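**Entgleisung bei Penent: Fragen zu Sperrung und Fahrkarten**

Stand: 09.08.2018

**Welcher Abschnitt ist gesperrt?**

Die Strecke Wasa–Penent zwischen Kilometer 31 und dem Bahnhof Penent, beide Gleise.
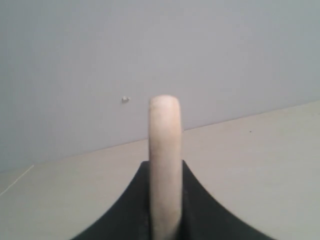
**Gilt meine Fahrkarte im Ersatzbus?**

Fahrkarten nach Penent gelten im Bus 241 ohne Aufpreis. Fahrräder werden nicht befördert.

**Wie viele Wagen sind entgleist?**

Acht Wagen eines Güterzugs der Staneo. Die Bergung erfolgt mit einem Schienenkran aus Nikzad.

**Wann wird die Strecke freigegeben?**

Ein Termin steht nicht fest. Zu erneuern sind 1680 Schwellen.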